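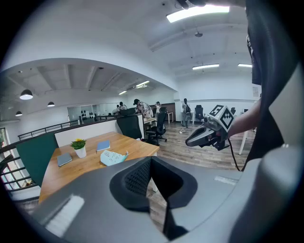
Wanted: people who doubt that tidy desks matter

14 shares | 2 comments

Every office supply catalog says a clear desk makes you a better worker. I have read a lot of those claims and I don't buy most of them. Usually the proof is a survey paid for by someone who sells drawers.

So Jultbridge is running its own trial, and we need 30 people who work at a shared table at least two days a week. Half will clear everything off at the end of each session: notebooks, scrap paper, the potted plant if there is one. The other half will leave things where they land. After two weeks, you swap.

What you do: fill in a one-page log each day (on paper, sorry) and sit through two short interviews with Ileana Chiriac or Eifion Penry. We will ask how long you spent looking for things and whether you got annoyed. We won't ask whether you "feel more focused." People say yes to that no matter what.

What you get: $481, paid after the second interview. Drop out early and you get half.

Please don't apply if you sell storage, coach people on decluttering, or already know what the answer will be. Messy people are welcome. So are neat ones, if they can stand to leave a crumpled page on the table overnight.

Write to Cadi Gethin at the Jultbridge front desk with your name and the days you work. Logs start in December.

Share this post | 2 comments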